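Second life in Binberg

In Binberg the old ferry hall is now a place where people bring things they don't want to throw away. The Murik workshop opened there in June with 20 benches and 2,000 donated tools, and a queue of people with toasters soon followed.
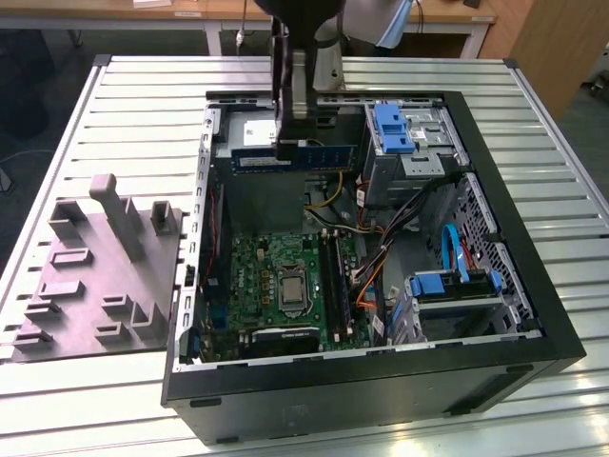 Repair was never strange in this town. What changed is the rent. Shops on the harbour street closed one after another, and the nearest paid repairer is now in Clukport, two hours by bus.

The hall costs the town 3,000 a year, and visitors pay what they can. Mohamedi, the hardware shop opposite, sells them screws one by one – a habit that other shops lost long ago.

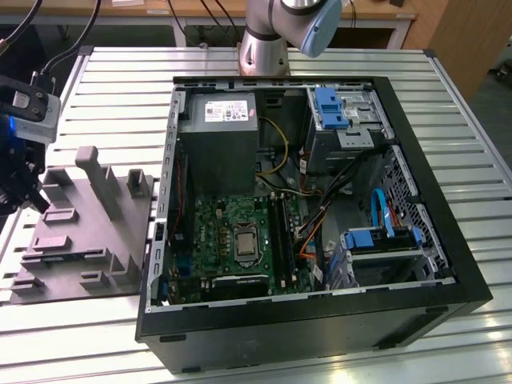 A woman waiting with a lamp on her knees said the bus to Clukport cost her more than the lamp did, and that she would come again with her radio.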